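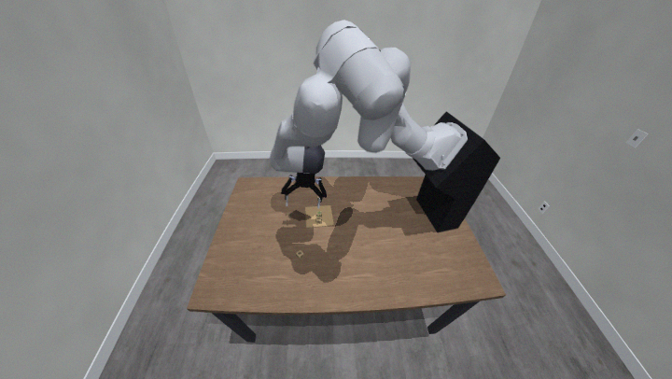 On screen at the Iltero open day: the white arm, its black gripper and the table it spends its life at.

Out and about: an afternoon with a robot that isn't there
19 September 2021

I'd been meaning to get myself over to Iltero ever since they moved into the old print works at Zurness, and when the open day flyer came round I put my name down before I'd read the second page. If I had read it, I'd have known that the robot everyone was going to see lives inside a computer. I went with oily machinery in mind and wore my old coat. I could have worn my good one!

I'm very glad I went, though. We were booked in for the 2 o'clock slot, more than 15 of us in a room meant for a small meeting, with a big screen at one end and a plate of flapjacks doing the rounds. Esperanza Sorensen ran the session and Marcus Baptiste sat at the keyboard. They swapped over once or twice when his voice went (he'd done the morning groups as well, poor man).

The program they use is called Letik. What it does, as far as I followed it, is keep a whole pretend room going: walls, floorboards, a wooden table, and a robot arm bolted to a black block at one side. They've even given it a plug socket on the wall, which made me laugh, and somebody behind me wanted to know if it was switched on. The arm is told what to go for and then it has to work out for itself how to bend all those joints so the fingers arrive in the right spot. When it makes a mess of it, Marcus presses a key and everything goes back to the start. I'd like one of those keys for my kitchen.

I hadn't expected it to be so gripping to watch (sorry). You'd think a room of grown adults would get bored of a pretend arm going after pretend bits and bobs on a pretend table, but we were leaning forward like it was the last few minutes of a cup final. When one of the grabs went wrong there was a proper groan from the back row. Esperanza said all the groups do that.

For part of our session they had out the little lettered blocks, the sort you'd find in a toddler's toy box. I liked those best. There was an O and a K and a Y, plus one with what looked like a small red heart on it, and a thin yellow sheet lying flat in the middle of the table. The idea was to give the arm a named block and a place to take it, then see what it made of the job. We were allowed to call out which letter to try, and of course we all called out different ones at once.

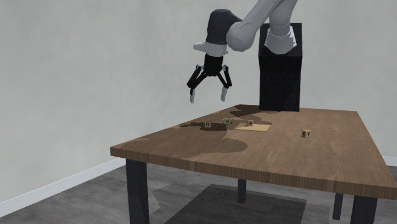

Marcus reckoned the letters hardly matter to the arm and matter a great deal to the people watching, because you can shout "try the K" and the whole room knows where to look. With plain blocks, he told us, visitors end up saying "that one, no, that one" for the whole slot. He also said he'd had a small boy in the morning group who wanted it to spell his name, and they hadn't got the right blocks for it, and he was still feeling bad about that.

I asked the question I think most of us had, which was why you'd bother doing it on a screen when you could buy an arm and have a go. Esperanza's answer was mostly about money and fingers. A proper arm costs a lot, it can only be in one place doing one job, and if it gets hold of the wrong idea it can give the table a good thump. The pretend one can thump away all night with no harm done. They leave it running when they go home and come back in the morning to see how it got on. She said the pile of failed attempts is what they look at first, and that she can lose a whole Monday to them if she isn't careful.

Then the awkward follow-up, from the lady with the flapjacks on her lap: does something that works on the screen work in real life? Not always, was the reply, and I liked that they didn't dress it up. Real tables wobble. Real blocks have sticky patches and chewed corners. Light comes in at the window and moves about during the day. Letik lets them mix things up a bit, shifting the blocks and changing the light and so on, so that the arm doesn't get too used to one tidy set-up. There's still a gap, and closing it is most of what the team is being paid to do at the moment.

I should mention the shadows. I wouldn't have thought to, but Esperanza spent a good few minutes on them and I've been noticing shadows on my own table ever since. The arm throws great big lumpy ones across the wood, and a block sitting in one of them is much harder to make out than a block in the bright part. I had trouble with it myself, and I had my reading glasses on. If the software can't pick out a block in the gloom then it doesn't matter how clever the fingers are.

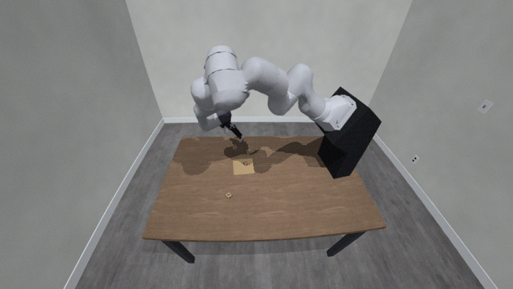
That got a few of us going on about what it's all for, and here the answers were a bit more down to earth than I'd feared. Iltero aren't trying to build a butler. They have a packing firm over at Pant interested in having an arm sort small mixed items into trays, and the people who do it by hand at present get sore wrists and don't stay long. Marcus was quite firm that it's a slow job to get right. The trial was meant to start in March and didn't, and he wouldn't be drawn on a new date, even with another flapjack on offer.

Halfway through we were given a go ourselves. You don't steer the arm with a joystick or anything exciting like that. You pick where on the table you'd like it to head for, press the button and stand well back (there's no need to stand back, but I did). My first try ended up nowhere near. On my second I'd have sworn it was going to sail straight past, and it came down right where I'd asked! I got a small round of applause, and I don't mind telling you I took a bow.

The chap after me got a perfect one straight off and was unbearable for the rest of the session.

They also have trickier things than blocks for it to practise on. A block is kind to a gripper, with its nice flat sides. Anything with lumps and sticking-out bits is another matter, as there may be only one or two good ways to get hold of it, and the fingers need to come down on either side without knocking it flying. There's a little green thing they use, all odd angles, which sits on a mat in the middle of the table. I never did find out what it's supposed to be. My neighbour said a plant and I said a frog, and we left it there. 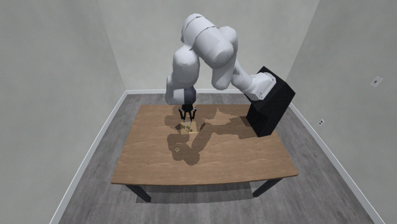
What struck me was how slow and fussy the last bit is. The big swing across the table is over before you've noticed, then it's all tiny nudges at the end. Esperanza said people always clap the big swing and she always wants to clap the nudges. I've had the same feeling watching someone ice a cake.

We overran, and the next lot were waiting in the corridor, so the questions had to be cut short. I still managed to ask about visits for groups. They can take up to 28 if they open the folding doors, and under-twelves are welcome as long as they bring a grown-up each. There's step-free entry from the yard side. Parking is hopeless, so do get the bus from the station, which took me 18 minutes, including a long wait at the level crossing.

If you fancy it, Iltero are planning another open afternoon once they've got the autumn out of the way, and they're keeping a list at the front desk. I've put my name on it already. I've asked whether they could get hold of some more letters, too, and Marcus wrote it on the back of his hand.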